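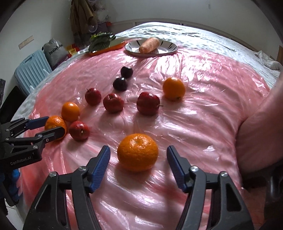 Mandarin on pink plastic

To: supply list
Date: 1/26/18
Subject: Re: Glove order, size change

The Stincombe nitriles come 48 boxes to a case, so 2 cases should carry both clinics into March. I'd stay with the powder-free medium for exam rooms and order the long cuff only for the wash area.

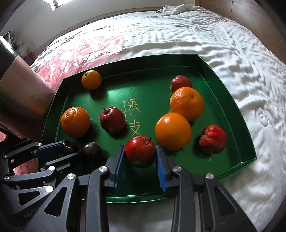
On the earlier question:

> Has anyone tried the Valldale exam glove? Nyberg is
> quoting us $1,326 for the same quantity we get now,
> but our rep says the medium runs small.

We tried it last year. The medium does run small, and the cuffs rolled down on anyone with long hands. If you go that way, order half of them in large. Ledanden quoted us $2,176 for a thicker glove, and we passed on it.

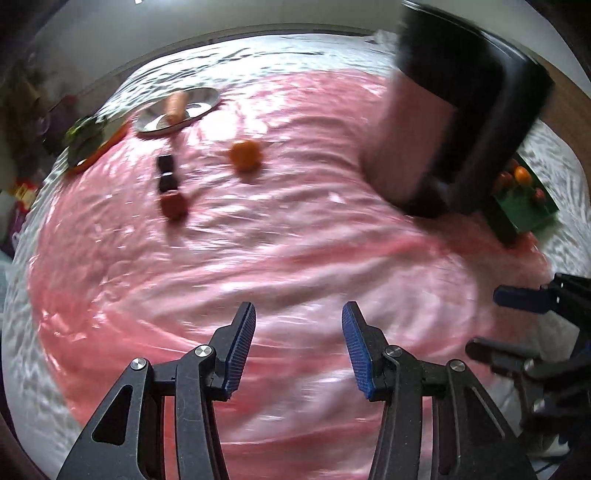 Ask Nyberg if the price includes freight. Ours didn't, and it was added on the second invoice. I can send the old size chart to anyone who wants it.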